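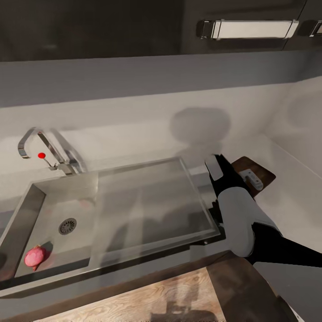 *Reading time: 11 minutes at speaking pace*

# The Glass Panel Fault: Findings From the Nanik Kitchen Program

Speaker notes, Skallell safety briefing
January 23, 2026

## Slide 1. Title

Good morning, and thank you for attending. My purpose is to report on a fault in the Nanik kitchen program, to explain how it passed through our simulated testing, and to set out the changes now in force.

No person was injured. One glass panel was broken and one gripper was damaged. We have nevertheless treated the event as a reportable safety matter, as our policy requires when an arm strikes a fixed object with more force than its task permits.

*[Leave the title on screen until the room is settled. The kitchen view returns on slide 3.]*

## Slide 2. What the program does

Nanik is our program for clearing and sorting tasks in a home kitchen. The tasks are short. The robot takes an item from the sink and sets it on the counter, moves a cutting board, or opens an upper cabinet and closes it again.

Each task is first developed and tested in simulation. Once it has met the release standard there, it is moved to the physical test kitchen at our Yüksel site. The arm controller in both settings is Plornar, and the release under discussion used the same controller settings in both.

*[Several attendees will be from departments that do not use Plornar. State only that it plans the arm's path and sets its force limits.]*

## Slide 3. The sink task

The simulated kitchen is now on the screen. Please direct your attention to the sink. A clear glass panel lies over its right half. The left half is open, and the pink-red fruit rests in the front left corner of the basin.

The robot stands at the right. To reach the fruit, the arm must travel from the counter side, pass above the panel, and come down into the open half of the basin. It must also keep clear of the faucet, which is mounted at the back left corner of the sink.

The panel is the subject of this talk. The steel basin can be seen through it. A person notices the soft reflection along its edges and understands that something solid is there. A depth sensor may receive nothing from the glass at all and report the distance to the steel underneath.

*[Pause. Allow the room to find the panel before moving on.]*

## Slide 4. The event

The fault occurred in the physical test kitchen at Yüksel, in June of last year, during the first supervised session of the sink task. The panel fitted there was of the same size as the one in the simulated kitchen and was placed over the same half of the sink.

The sequence in the controller log is as follows.

1. The arm left its start position and began to cross the sink at the planned height.
2. The path planner received a new depth reading and judged the right half of the basin to be open.
3. The planner chose a shorter path, which passed through the position of the panel.
4. The gripper met the glass while moving downward.
5. Contact force rose above the limit of 60 newtons, and the controller raised a force warning.
6. The arm continued to press for 3000 milliseconds before the protective stop took effect.
7. The panel broke, and glass fell into the basin.

The operator pressed the emergency stop during the sixth step. The log shows that the emergency stop worked as designed and that the arm was already under its command when the protective stop arrived.

*[Do not play the audio recording from the session. It is available to the review group on request.]*

## Slide 5. Two separate faults

The review found 2 faults. They are unrelated in origin, and either one would have called for corrective action by itself.

**The first fault was in perception.** The robot had no dependable knowledge of the panel. The planner held a stored map that included it, but the settings allowed a fresh depth reading to replace the stored map without any check. When the sensor reported open space, the panel was removed from the plan.

**The second fault was in the stop.** The force warning was raised promptly. The stop that should have followed it was held back by a filter, which had been added to prevent false stops when the gripper touched the floor of the basin. The filter had been set to 3000 milliseconds during development. That value was meant to be temporary and was carried into the release.

I would ask supervisors to take particular note of the second fault. The perception problem is a difficult technical matter and will remain with us in some form. The filter was a setting that should have been read and corrected before release, and our release checklist did not ask anyone to read it.

## Slide 6. Why simulation did not find it

The sink task was run 2189 times in simulation before release. No run recorded contact with the panel. That result was presented to the release meeting as evidence that the task was safe, and the meeting accepted it.

The runs were valid, and the records are complete. The weakness lay in the simulated sensor. It treated the glass as an ordinary solid surface and returned a correct distance to it every time. The picture drawn on the screen showed a clear panel, while the depth data supplied to the planner described a panel that might as well have been steel.

Staff who reviewed the runs saw a transparent object on their displays and reasonably took it that the robot was being tested against one. The review group does not assign fault to those staff. The documentation for the simulated kitchen did not state how glass was handled.

It follows that the number of runs offered no protection. A larger number would have given the same answer.

*[This is the point most often questioned. If asked whether the filter was active in simulation, the answer is yes. It had no effect there, as no force warning was ever raised.]*

## Slide 7. Response on the day

The test kitchen was closed at once. The operator followed the lockout procedure, power to the arm was removed, and the basin was cleared by staff wearing cut-resistant gloves. The damaged gripper was bagged and kept for inspection.

Two shortcomings were found in our own response.

- The lockout tag was placed on the arm but was not placed on the control cabinet, as the procedure requires.
- The controller log was copied after the software had been restarted. Part of the sensor record was lost, and the review group had to rebuild it from the network store.

Both points are now covered in operator training. Site leads should confirm that their own staff have completed the revised module.

## Slide 8. Corrective actions in force

The following requirements apply to every Nanik task, including tasks released before the event.

- A stored object may not be removed from the planner's map on the strength of a depth reading alone. A second source must agree.
- Glass and clear plastic items are entered in the map by hand and are marked as protected.
- The protective stop acts directly on the force warning. No filter may be placed between them.
- Any setting marked as temporary in Plornar blocks a release until it has been removed or approved in writing.
- Simulated depth data for clear objects must include missing and false readings.
- Release papers must state which materials the simulated sensor represents poorly.

The sink task was tested again under these rules. With the revised sensor model, the old settings produced contact with the panel in simulation. The new settings did not. The task has since returned to supervised operation at Yüksel, with a plastic panel in place of the glass one until the final review is closed.

*[The date of the final review has not been set. Please do not offer an estimate.]*

## Slide 9. Matters still open

The review group has left three questions for further work.

The chrome fittings have not been fully assessed. The faucet and the cabinet handles are reflective, and reflective metal can also mislead a depth sensor. No event has been linked to them. Tests are being planned, and tasks that bring the gripper close to the faucet are limited to reduced speed in the meantime.

We do not yet have an agreed method for finding a clear object that no one has entered in the map. Entry by hand is suitable for a test kitchen. It cannot be relied upon in a home, where items are moved daily.

The force limit itself is under review. A limit of 60 newtons was chosen with the steel basin in mind, and it may be too high for lighter objects placed over or near the sink.

## Slide 10. What is asked of you

Task owners are asked to check their settings against the list on slide 8 and to return the signed form to the safety office. A task without a signed form may not be run on physical equipment.

Reviewers are asked to request the sensor notes whenever simulation results are presented to them, and to decline the papers if those notes are missing.

Operators are reminded that they may use the emergency stop at any time and for any concern. Its use does not require approval and will not be recorded against the operator.

*[Take questions. Questions about repair costs should be sent to the program office. Forms are on the table by the door.]*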